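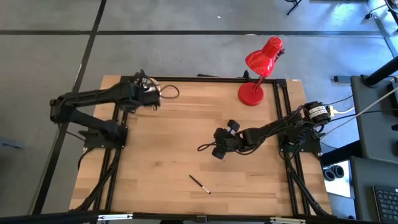 Willetcombe Workroom — Minutes, January

Present: Azadeh Mazandarani (chair), Kamran Daneshvar, Shuk-fan Tsao (minutes)
Apologies: Clodagh Heffernan

1. Minutes of the last meeting
Agreed with one change. The bill from Bredis was 182, not 128.

2. Workbench
Kamran wants the wooden top oiled before spring. Shuk-fan asked if oil would darken the paler strips. Kamran will try a patch on the underside first and bring the result to the next meeting.

3. Lamp
The red desk lamp stays on the bench. Azadeh asked for a spare bulb to be kept in the drawer — Clodagh to buy 2.

4. Containers
Discussion of what to do with the round beige container. Kamran would like it for offcuts, Azadeh for string and tape.

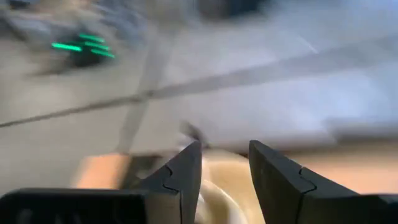
Shuk-fan pointed out that string and tape already have a shelf. Agreed: offcuts, for a trial until the next meeting. Anything too long for it goes to the rack by the door.

5. Floor
Sweeping rota carries on as before. Kamran swaps with Clodagh this month.

6. Any other business
Nivard catalog has arrived and is on the shelf. Please don't take it home.

Meeting closed at 8:14 p.m.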